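The long middle bit of the project

I promised Štefánia I'd write something about the arm once the evenings got a bit shorter, and now it's August and I've run out of excuses, so put the kettle on.

For anyone who has wandered in from the allotment posts: I spend a good part of my spare time at the workshop in Narndale, where a handful of us are teaching a robot arm to fetch and put away ordinary things. Teaching is a grand word for it. What we do is steer the arm through a job by hand, over and over, while the little camera by its gripper records everything, and then the whole lot goes off to Tumaini, who feeds it to the learning program and tells us (very kindly) what we got wrong.

When I joined I assumed that 20 good goes at a job would be plenty. You show a child how to post a letter once or twice and off they trot! Tumaini asked for 200, and then, when we'd done those, asked for them again with the blinds down. We now have 2,310 recordings on the shelf and I believe I've driven about half of them, mostly in the hour after tea, with Eduard reading out the next starting position from his notebook and me saying "hang on" a great deal.

The notebook deserves a word. Eduard writes down where the arm begins, which way it's facing and how the lights are set, and he mixes them up on purpose so that I can't fall into a habit. I do fall into habits, though. I always came in from the left. I always paused just before closing the fingers, as if I were about to pick up somebody's best china, and sure enough the program learned the pause as well – it would stop and dither in exactly the way I do. Vratislav laughed until he had to sit down. So now we swap drivers after every 24 recordings, and he is much brisker than I am, which Tumaini says is good for the mixture.

The dim ones are what I've found hardest. I drive from the camera's view as much as I can, because the program won't have the benefit of my craning round the side, and when the light goes there is so little to hold on to. You start steering by one pale edge and hoping. Zuzana, who has far more patience than me, suggested going slower and talking aloud as I went, and it does help, even if it makes me sound like someone backing a caravan into a lane.
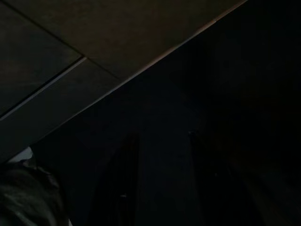
Page last changed: August, 9.40 pm

With the fingers pointing up towards the underside of those panels, I had that long slanting edge to go by and precious little else. Over to the right it's practically black. I used to mark views like this as duds and leave them out, until Tumaini caught me at it and asked for every one of them back. A dark corner is a dark corner, she said, and the arm will have to cope with them in people's houses.

Next on the list is the same set of jobs over at Relenport, where the floor slopes and the sockets are all in the wrong place. I'm told there is a decent bakery.

Questions or corrections: use the contact form
© The Narndale Notebook. All rights reserved.
Back to top

This site uses cookies to remember your settings. By carrying on reading you agree to their use. Accept | Find out more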